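Lunik hand-held gripper, two-finger, with marker cubes

I've been using the Lunik for the best part of a year now, and it's the one I reach for first when we're collecting demonstrations. You hold it in front of you, do the job with your own arms, and the recording becomes training data for the arm policy. No leader arm, no teleop lag, no waiting for the robot to be free!

The bit I get asked about most is the two cubes near the base of the fingers. They carry square black-and-white markers, so the head camera can work out where each finger is and how wide the gap is. The white fingers have black pads on their inner faces, and there's a black cable down to the grip unit.
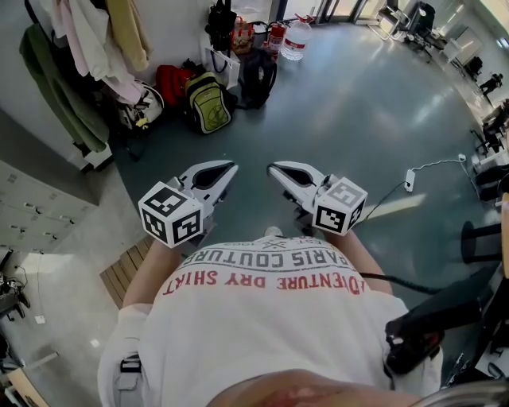

How many demonstrations do you need before a policy is worth trying?
We trained our first on 104 and it was patchy, then went up to 1108 across 12 tasks and it got much, much better (the folding task still sulks).

What surprised me was how much the variety mattered. In June we added 7 new rooms to the set and left the network exactly as it was, and that did more for us than the bigger model we'd spent weeks fussing over. The write-up is on the Wonano project page, along with the failure cases.

Marker sheets are sold separately. Do print the calibration card at full size, as I once didn't and lost an afternoon to it.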